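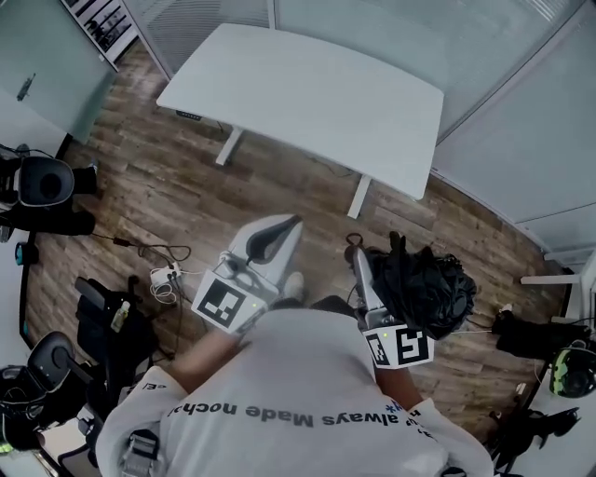
Bags, floor, desk - a week of sorting out the work room

Search this site Search

Quick one tonight, I have a train to catch at a stupid hour and the bag for it is only half packed.

So. The black bag. Fabric, no shape at all, crumples into a heap the second you put it on the floor. I've had it for ages and I keep meaning to replace it with something that stands up by itself. Veronika Rácz swears by her Grolix, all zips and stiff sides. I looked. $143. For a bag! No.

What I did do is finally sort out the system. Used to be everything lived on the desk and the bags lived wherever. Now the floor is where packing happens and the desk stays for working. I like packing on the floor. You can spread out, kneel, swear at things. Planks are kinder on the knees than the old tiles were, though I still want a mat.

The desk. People ask about it so: white, rounded corners, big. Little control panel under the front edge. Rounded corners sound like nothing, but my hip has met every square desk I ever owned and this one leaves no bruises. Paid $470 second hand from Jenő Szabó when he moved out of the Belmonte building, and he helped carry it. Two flights. Then we had to turn it on its side for the glass door and Magdolna Vass stood there telling us left, no, other left.

Cables are still a mess. They hang down under the desk and end up on the floor, and I know, I know. Bought a cable tray in March. It's in its box. The screws that came with it are too short, or I'm holding it wrong, will try again when I'm back.

Frosted glass gets mixed reviews from me. Lovely light, you get the brightness without the whole corridor watching you eat a sandwich. But fingerprints! And the room echoes. Katalin Fülöp hung a wool blanket over a chair in hers and says it helps a bit. Might steal that idea.

What goes in the bag tomorrow, mostly for my own benefit:

chargers, in the small pouch
one sweater, the gray one
notebook - the thin one, NOT the heavy one
socks, more than last time
Furitz bottle, empty until I'm past the gate
the book Lajos Virág lent me, which I've had so long I'm embarrased
earplugs

Soft stuff at the bottom, flat stuff against the back, anything I'll want on the train goes in last. The old bag does have one thing going for it, it squashes under any seat. Stiff ones don't. Told Veronika this and she just shook her head.

Oh and I weighed it last time, on the kitchen scale, in bits, like an idiot. 3644 grams. Most of that was the heavy notebook and shoes I didnt wear. So no shoes.

Things still to do in the room when I get home - cable tray, mat, blanket thing, and a hook by the door so bags stop living on the floor for good. Magdolna has a spare hook somewhere she says. If anyone has a mat they like, over 32 inches wide and not purple, tell me.

Right. Socks.

Contact | © Flelinus 2023 | Back to top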